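3.2 Condition of the discarded computers

The desktop computers in this study came from the Skotum collection point, where offices of the region bring equipment which they do not use any more. In total 943 units were registered until the end of February. Each unit was opened and its inside was recorded before any part was taken out.
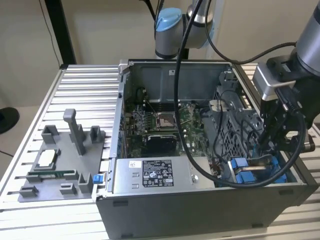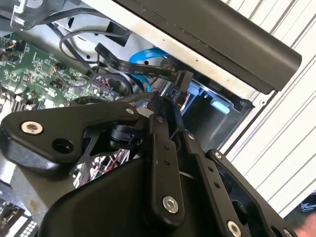
Figure 2. Opened desktop computer with the green motherboard in the case, in two views.

The value of a discarded computer depends strongly on which parts are still inside. Many owners keep the processor and the memory, and give away the remaining parts. We therefore noted for every unit if the main parts were present. In the unit of Figure 2 (first view) the processor socket is empty, while the power supply is still in its place, so it was entered in our list as "partly complete". Of all registered units, 700 belonged to this group. Cables were a second difficulty. They were often bundled close to the drive cage, as in the same unit, and following Parsa we counted them as a separate material and did not include them in the weight of the case.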